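Planner notebook, November, bench sim
Trarwood grasp stack: approach planning and the jaw contact check
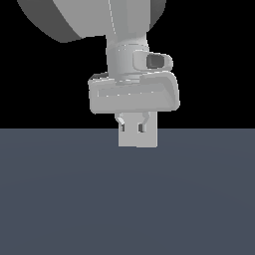

Sim view, block between the fingers, plain floor, no shadows.

Good morning on the sim side. The approach planner now runs end to end with the new retiming step, and I got through the whole list of block poses before lunch. Writing it up while the details are fresh, and so whoever picks up the contact work has something better than my commit messages to go on.

Setup is the usual one. Trarwood for the scene and the physics, our planner node talking to it over the bridge, Qureshi branch of the controller. The renderer is on its cheapest settings. I want physics steps, and pretty pictures can wait until the camera people need them. Block and arm are both light gray at the moment, which makes the thing hard to read when you glance at it from across the room. I'll give the block a loud color in the scene file when I next have it open.

Start of day: what was wrong

Yesterday the last stretch of the approach kept getting rejected. The planner would find a perfectly sensible path to the pregrasp pose, then the straight-line descent would fail its collision check against the block. I spent far too long suspecting the finger meshes. They were fine! The block's collision shape was being padded twice, once by the scene loader and once by the planner's own safety margin. Two paddings on each face of a tall block leave no gap at all between the fingers, so of course the descent never passed.

Fix is in the loader. Padding now happens in one place only, and the loader complains loudly if an object comes in with a margin already set. I also took out the special case I added last week that shut off collision checks for the final part of the descent. I was never happy with it and it's gone.

Batch run

202 poses, block upright every time, yaw and position varied inside the reachable patch of floor. With the double padding gone, 100 of the old failures now plan on the first try. That number made me get up and walk around the room. The ones still failing are nearly all out toward the edge of the patch, where the wrist wants to go past its joint limit to keep the gripper pointing straight down. A planner that flips the gripper half a turn would handle most of those. The jaw is symmetric enough for our purposes, so I'm going to offer both yaw solutions to the IK and let the cost function choose.

Planning time came down as well, to a median of 40 ms for the descent. I expected some of that, with fewer retries, but the drop is bigger than retries alone would give. Need to look at whether the cached distance field is finally being reused between queries. If it is, hooray, and I would like to know why it wasn't before.

Retiming

This is the part I'm most pleased with. The old version stopped dead at the pregrasp pose, waited for the controller to report settled, and then started the descent. The new one blends through with a velocity cap and only slows for the last bit. Joint velocity plots are lovely, smooth all the way down, and the one ugly spike at the elbow is gone. Accelerations stay under the limits we set for the real arm, with room to spare on every joint except the wrist roll.

Careful with the blend radius. Too large and the gripper cuts the corner, and a finger comes down on top of the block when it should be passing beside it. I have it tied to the block height now. Before that it was a constant somebody (me) typed in back in the spring and forgot.

Contact check

Less good. The check is supposed to say "both fingers touching" before the lift is allowed to begin. It reads contact pairs from the physics step and looks for one pair per finger. Works most of the time. Then every so often it reports left finger only, for a single step, and the state machine drops back to the open command and starts over. Watching it do this on a grip that was perfectly good is maddening.

Went through one log by hand. Contact on the right finger vanishes at step 585, comes back on the next step, and the force on the left finger barely changes in between. So the grip itself is steady and the reporting flickers. My guess is the narrow-phase test is right on its threshold when the finger face is flat against the block face. Flat on flat is the worst case for these solvers and we have picked exactly that.

Tried so far:
Smaller physics step. Flickers less, runs slower, doesn't go away.
Slightly softer contacts. Flicker goes, but the block creeps down during the lift. No.
Debounce in the state machine, contact must be missing for several steps in a row before we believe it. Clean in every run since I put it in.

I'm keeping the debounce for now. It belongs there anyway, the real fingers will be noisier than anything the sim does. But I don't want it to hide a bad contact model, so the raw signal still gets logged next to the filtered one and the batch report prints how often they disagree.

Bridge timing

Small thing that cost me a while. The bridge stamps messages with wall time and the planner was comparing them with sim time. When the sim runs faster than real time, every state looks stale and the planner quietly falls back to the last good one. Everything still looked right because the block doesn't move before the grasp. Switched the bridge to sim time throughout. If you have scripts that read the old stamps, they will need a one-line change, see the note at the top of the bridge config.

Tooling

The replay viewer can now scrub backward! It stores a snapshot every so many steps and re-simulates forward from the nearest one, so it is quick as long as you don't jump around wildly. I used it on the flicker above and it saved me hours. You can also drop a marker at a step and have the batch script open straight to it. Please try it and tell me what breaks. Keys are in the help panel.

Also moved the pose list out of the script and into its own file, with the random seed written in the header. Reruns should match pose for pose on any of our machines. I checked on two, and they agree.

Prindilov

Had a look at whether the Prindilov perception node can feed this directly. It publishes block pose with a covariance, and we ignore the covariance completely. It would be easy to widen the jaw opening when the pose is uncertain along the closing direction, and I think that's worth a day. Until then the planner gets ground truth from the sim and all the numbers on this page should be read with that in mind.

To do next

Both yaw solutions into the IK, then rerun the same pose file.
Find out what changed with the distance field cache.
Tilted block starts. The loader accepts them, but the descent assumes vertical faces.
Pose noise, small at first, debounce left on.
Ask Trarus whether their controller takes the blended trajectory as is or wants fixed time spacing. Our exporter can do either, but the fixed version has only been tested on short moves.

16:40, one more run before packing up. Offered both yaws with a quick hack in the cost function, no cleanup, and several of the edge poses went through on the first try. Wrist stays well inside its limits on all of those. Branch is pushed, tests pass apart from the old timing one, which still expects the stop at pregrasp and needs rewriting.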